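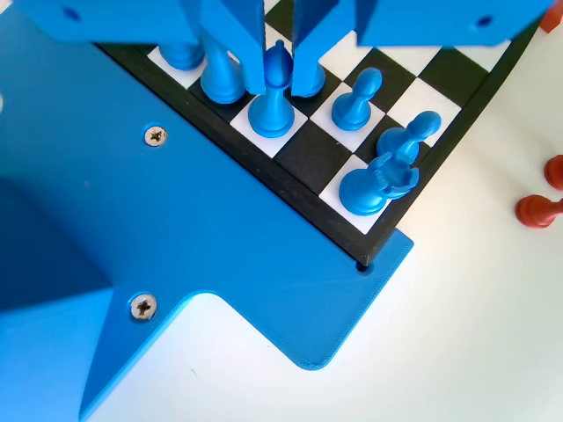
Asunto: Re: [ajedrez-postal] ¿Seguimos con el reglamento viejo?

Hola a todos:

Contesto desde el trabajo y con el café a medias, así que perdonad si me salto algo. El mensaje al que respondo lo dejo aquí para quien no lo tenga a mano:

> Buenas, lista. Después de la última temporada me pregunto si no
> deberíamos revisar los plazos de una vez. Llevamos jugando con el
> reglamento de Zenau desde que éramos cuatro gatos, y ahora hay
> partidas que se eternizan. Yo propondría bajar el tiempo de
> reflexión y quitar las vacaciones a mitad de torneo. También
> convendría decidir si se admiten los libros de aperturas en papel,
> porque el texto actual no aclara nada. ¿Qué opináis?

A ver, voy por partes. Con lo de los plazos estoy de acuerdo a medias. Mi partida más larga de este año se fue a 122 días, y eso que mi rival contestaba siempre con educación y hasta me contaba cómo iba su huerto (tomates estupendos, por lo visto). Ahora bien, a mí esa lentitud me gusta. Me apunté a esto después de años de partidas rápidas en el club Chisholm, donde salía cada noche con dolor de cabeza y la sensación de no haber pensado ni una sola jugada. Si recortamos mucho, acabaremos jugando lo mismo que se juega en cualquier página web, solo que con sellos.

Lo que sí quitaría son las vacaciones en mitad de la fase final. ¡Eso sí que desespera! En el torneo Hernex me quedé con un final de torres y peón de más, todo analizado, todo preparadito en mi libreta, y entonces me llega el aviso de descanso. Cuando volvimos a la partida ya no entendía mis propias notas. Hice tablas. Todavía me duele.

Sobre los libros de aperturas: por mí, permitidos, y que se ponga por escrito. Todos tenemos alguno en la estantería y pedir que no se abran me parece pedir demasiado. Yo sigo con mi manual de la Caro-Kann, que tiene las tapas pegadas con cinta y al que se le caen las páginas de la variante del avance. Otra cosa son los programas de análisis, y ahí me pongo seria: ni uno, ni para «comprobar una cosita» antes de mandar la jugada.

Aprovecho para otro asunto que nadie ha sacado: la numeración de las jugadas en las postales. Hay quien escribe solo su respuesta, sin repetir la jugada anterior, y luego vienen los líos. En la jugada 26 de una partida de la liga Malteck descubrimos que teníamos posiciones distintas desde hacía un montón, él con el alfil en g2 y yo con el suyo todavía en f1. Tuvimos que rebobinar y fue un desastre, aunque nos reímos bastante. Copiad siempre las dos jugadas, por favor, la que recibís y la que enviáis, y con letra clara (lo digo también por mí, que mis cuatros parecen nueves).

Y ya que estamos, me sobra una caja entera de tarjetas impresas con diagrama en blanco. Encargué 1.000 en un arrebato de optimismo y no las gasto ni en dos vidas. Si alguien quiere un taco, que me escriba por privado y se lo mando; con que me paguéis el envío me vale.

Si os parece, dejamos la discusión abierta hasta noviembre y votamos entonces, antes de que salgan los emparejamientos nuevos. Yo votaría los dos cambios por separado, plazos por un lado y vacaciones por otro.

Un abrazo y buenas partidas,
la de las tarjetas

Contacto con la administración de la lista | © Lista ajedrez-postal | Volver arriba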